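The robot that takes computers apart
A page for young readers, 9/22/26

Where do old computers go when people do not want them any more? Many of them lie in cupboards for years. Some are thrown away, which is a pity, for there are useful metals and parts inside. In August our children's science club went to the open day of a workshop called Stondier, where people teach a robot to take computers apart. I will try to explain what we learned there.

First, what is a robot arm? Think of your own arm. You have a shoulder, an elbow and a wrist, and they let you put your hand almost anywhere near you. A robot arm has joints too, and in each joint there is a motor. The arm at Stondier has 7 joints. The children gave it the name Murex, after a sea snail with a spiky shell, and the people of the workshop liked the name so much that they wrote it on the door.

At the end of the arm there is a gripper. This is the robot's hand, but it has only two fingers. Try to tie your shoes with two fingers and you will understand why a robot must practise a lot!

Before the gripper can take anything, the robot must find it. For you this is easy. You look into a computer and you see that a cable is a cable, even when it is bent or half hidden. A robot gets only a picture made of small coloured dots. It has to learn which dots belong to a cable, which to a piece of metal and which to the thing it wants. 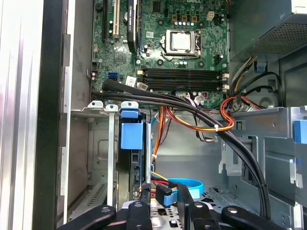
The biggest green part in a computer is called the motherboard. It is like the main square of a town, where all the streets meet. The processor, which does the calculating, has its place there in a square holder. The memory goes into long narrow slots. The power supply is a metal box, and from it come wires in red, orange, yellow and black, which bring electricity to the other parts. A computer must always be unplugged before someone opens it, and children should never open one without an adult.

Cables are the most difficult thing for the robot. A screw stays where it is, but a cable moves when you touch it, and it can hang on a finger or cover the part behind it. The people at the workshop told us that Murex had 1,092 practice tries before the open day. In 244 of them it had to stop and begin again. One girl asked if the robot gets angry when this happens. No, it does not. It has no feelings, and it will try the same thing for a whole night if you let it.

Then came the part for which we had all waited – the hard disk. A hard disk is where a computer keeps your photos, your games and your homework, also when the electricity is off. Inside it there are very smooth round plates which turn quickly. The gripper must hold it firmly enough that it does not fall, but not so firmly that something breaks. You do the same when you carry an egg. 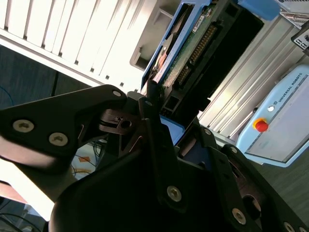
The hard disk in its blue holder, between the fingers of the gripper.

Did you notice the red button on its yellow base? It is an emergency stop. If something goes wrong, a person pushes it and the robot stops. Every visitor had to learn where it is before the demonstration started, and the small children had to point at it.

What happens with the parts afterwards? Good ones can be used again. Hard disks are first wiped, so that no stranger can read what was on them. The rest is sorted by material and goes to a recycling firm. On the wall there was a paper with the number of computers already finished this year, and it was 212.

Words to remember
Gripper – the hand of a robot.
Joint – a place where an arm can bend or turn.
Motherboard – the large board which connects the parts of a computer.
Hard disk – the part which keeps your files.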